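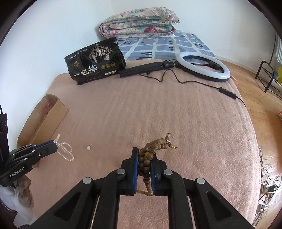

Wooden bead bracelet with an amber-yellow bead.

The Release

The bar arrived in June in a box with no packing. Filipa Bastos cut the tape, took out the contents and laid them on the bench in the order she would need them: bar, center line, chicken loop, quick release, leash. The front lines had been cut with a knife a hand's width above the bar. The cuts were clean and at the same angle.

The ticket said Flarkard bar, second version, used with a Vallia 9. Under "Fault" the customer had typed: Release did not open. Under "Remarks" there was nothing. The customer's name was Armindo Quintela and the location was Salgado.

Bastos had worked in the returns room at Prenwood for long enough to know how that fault was normally closed. Sand in the sleeve, salt on the pin, or a rider who had pulled the sleeve toward himself when it was built to be pushed away. The form had a code for each of them. The third code was the one used most.

She photographed the release closed, weighed it, and put it in the rig without rinsing it. The procedure was to test as received. The rig hung the loop from a fixed hook, pulled the center line with a steady load and pushed the sleeve with a small arm that measured the force. The specification called for the sleeve to open at any line load up to 700 newtons. She set 600 and pressed the switch.

It opened.

She closed it, set 700 and pressed the switch. It opened again, and the sleeve force was inside the limit, slightly on the low side. Some dry sand fell onto the tray. She brushed it into a bag and labeled the bag.

"Third code?" said Filipa Guerreiro from the next bench. Guerreiro was called Guerreiro by everyone, so that Bastos could go on being Filipa. She did the kites, and Bastos did everything below the kites.

"It hasn't failed yet."

"It isn't going to fail. He pulled it."

"He cut both front lines."

"So he had a knife. Good for him."

Bastos looked at the cuts again. A line under load parts as soon as the edge touches it, and the end springs back and frays. Someone cutting two lines in that state cuts one, and then the kite does something, and the second cut comes later and in a different place. These were level with each other. They had been cut together, slack, probably on the ground.

She wrote that down and then sat for some time without writing the next line.

At four she called the number on the ticket. It was answered by a woman who gave her name as Clementina Calado and said she ran the school at Salgado. Armindo did not have a phone at the moment. She could answer for him if it was about the bar.

"I need to know what he was doing when it didn't open," Bastos said.

"He was upside down."

"In the water?"

"On the sand, first. Then in the water. The kite looped and took him down the beach and he went in at the rocks. I was the one who got to him."

"Did you cut the lines?"

"Yes."

"Were they slack?"

"By then they were. The kite was on the rocks. I held them both and cut."

"And the release was closed."

"It was closed. He told me he pushed it. He said he pushed it with both hands." There was wind on the call, or traffic. "People tell me all kinds of things about what they did with their hands. I have been teaching for a long time. I know what you have to write."

"Which way was the loop twisted?"

Calado did not answer at once. "I didn't look at that," she said. "I was looking at him."

Bastos thanked her and asked whether he was well. Calado said that he had a collarbone to wait for and that he was bored.

The rig pulled in a straight line. It had always pulled in a straight line. The load path ran from hook to loop to pin to center line, and the arm pushed the sleeve along the same axis. A rider being dragged on his stomach has a kite in front of him and a hook underneath him, and the loop comes off the hook bent to one side. If he rolls, it is bent and also turned.

She walked down the corridor to find Ratih Santoso, who had designed the sleeve. Santoso had the original endurance record open before Bastos finished the sentence. The sample had run 1,956 cycles before the spring was retired, and had opened on every one of them.

"In line," Bastos said.

"In line. That's the standard."

"Has it been run with the loop turned?"

"Turned how far?"

"I don't know. A half turn. And bent over the hook."

Santoso considered the drawing. She put a finger on the inner edge of the sleeve, where it passed over the head of the pin, and left it there. "You would need a fixture," she said.

They made one from two angle brackets and the jaws of a vise. It took until the lights in the parking lot came on. Guerreiro stayed to hold one of the brackets, and did not mention codes.

Bastos gave the loop a half turn, bent it over the hook and set 600. The arm pushed. The number on the display went up through the limit and continued up. The sleeve did not move. The arm reached its own maximum and stopped with a click, and the motor shut itself off.

"Again," said Santoso.

Bastos took off the load and set it up again. The second time it opened. The third time it did not.

Santoso asked for the release and Bastos told her she could not have it, it was a return, and she would have to sign for it. Santoso signed for it. She held it under the lamp and turned the sleeve with her thumb. On the inner edge there was a bright mark the width of the pin head.

"How many of these are out?" Guerreiro said.

Santoso was already looking at something on her screen and did not say.

Bastos went back to her bench. The form was still open. It had a field for the code, and the field would not accept a blank. She tried a dash, and then a zero, and then went down the list from the top to see whether there was one she had forgotten. After that she picked up the phone and called Salgado again. It was late, and it rang for a long time.

Comments

mistral_side: Good one. The bit about the straight pull is how a lot of bench tests work. Would have liked to know if there was a recall.

Tomorrowsoutheast: Two people named Filipa threw me for a paragraph, then it made sense. My old workplace had three Daves.

lowtide: A cut line doesn't always fray, depends on the knife and the coating. Otherwise no complaints.

mistral_side: @lowtide under load it does. Try it with an old front line and a tree.

Contact | Copyright, all stories remain with their authors | Back to top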